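Mulideck building, 2nd floor - monthly walk-through
March 2023

Exits and halls
Exit signs lit - OK
Stairwell B door closes on its own - NO. Sticks about an inch short. Same as January. Needs a new closer, Alleck has quoted for it twice already
Hall width clear - OK now, had to move 4 boxes of toner

Fire
Extinguishers tagged and in date - 12 checked, one low (by the copy room). Swapped
Alarm panel - no faults showing
Sprinkler heads clear - stacked too high in storage again, brought it down. Please dont put anything on the top shelf

Electrical
Extension cords - two removed from the break room. Microwave and toaster oven were on the same strip
Panel access - OK
Outlet covers - one cracked, room 77, ticket in with Rebane
GFCI test, sinks - both trip, both reset

Floors and furniture
Carpet seam at the elevator - taped, not fixed. Somebody is going to catch a heel on it
Tables and chairs - wobbly one tagged, rest fine
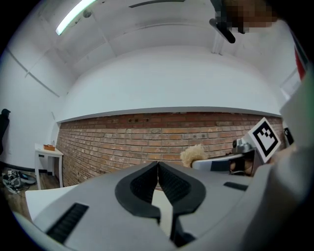 Ladders - feet OK on the tall one, short one has a bent spreader, pulled from use
Shelving anchored - yes, exept the Pravar unit, still free standing. Limit is 450 lb and I doubt anyone is adding it up

First aid
Kit stocked - low on burn gel and the small bandages
Eye wash - flushed, ran clear
AED light green - OK

Open from last time: stair door, carpet seam, Pravar shelf. Will recheck the door first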